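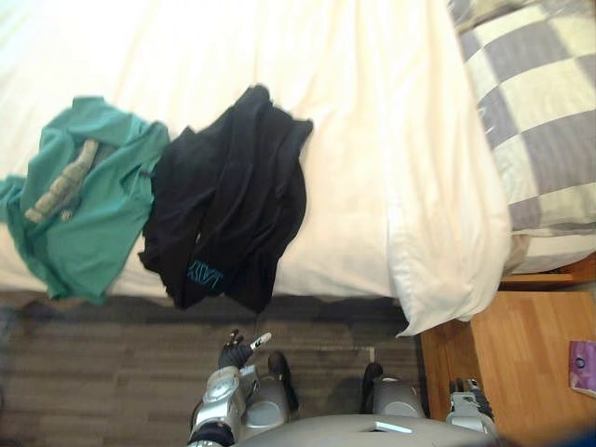

A bench jeweler's objection from last term's forum was that prong wear cannot be judged by eye, and that any inspection done without a loupe should be left off the repair ticket. The objection stands for this unit. Record only what was seen under magnification.

Unit 4: Prong inspection and retipping

Reading: Brondthorpe bench manual, section on claw settings. Bring the Cilska intake form.

Terms
Prong (claw): a metal post bent over the edge of the stone.
Seat: the notch cut in the inner side of the prong, in which the girdle of the stone rests.
Tip: the part of the prong above the girdle.
Retipping: adding metal to a worn tip without replacing the post.

Intake
Clean the ring before inspection. Packed dirt can hold a stone still and hide a bad seat. Do not put the ring in the ultrasonic cleaner until each prong has been checked for cracks. Emerald, opal and pearl do not go in at all.

Hold the ring by the shank and check the stone for movement with a brass pusher, using light pressure. Note which way it moves. Side to side movement usually means an open prong. Turning in place usually means the seat is worn.

Then check each tip from the side. A sound tip is rounded and sits flat on the crown. A worn tip looks thin or has a sharp edge that catches on cloth. Customers often report the catching first and the loose stone later, so write down both complaints if given.

Retip or replace
Retip if the post is straight, the seat is intact and only the tip is thin. Replace the prong if it is cracked at the base, or if the seat has worn through. A four-prong setting with 2 bad posts is normally quoted as a new head. The Prustgate price sheet lists the two jobs separately; ticket 407 in the packet shows a head replacement entered wrongly as a retip.

Heat
Diamond may stay in the setting during torch work if coated with boric acid and alcohol and left to cool in air. Never quench. Most colored stones must come out first. Treated stones, including fracture-filled diamonds, must also come out. If the treatment is unknown, stop and ask the customer for the papers.

Finishing
Shape the new tip with a cup bur, then 200 grit paper, then a rubber wheel. Keep the wheel off the stone. Repeat the movement test and enter the result on the ticket.

For the next session
Complete the Soylu worksheet, both sides. Loupes are signed out at the bench.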